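4.2 Do ribbed mats reduce fatigue?

The evidence is thinner than the catalogs suggest. Widmer and Schnyder asked 36 packers to rate leg soreness after a shift, but 13 dropped out before the April follow-up.

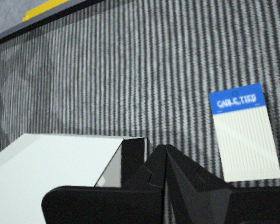

Figure 2. Ribbed surface with light and dark stripes.

We could not reproduce the reported gain. The Allell scale mixes soreness with boredom – a poor start – and

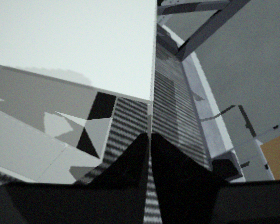 its two subscales were never tested apart. Nor did the Cisneros trial include a bare-floor group.
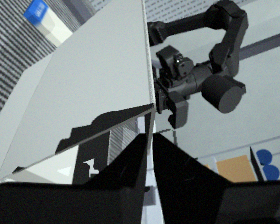

Figure 3. Gray panel, with striped surface behind.

Some 20 of the ratings were filled in at home, from memory. We give them little weight.

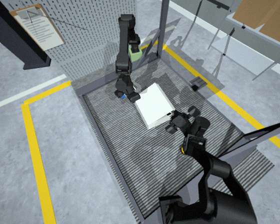 2 min read

Rib depth may still matter, but no study we found varied it alone.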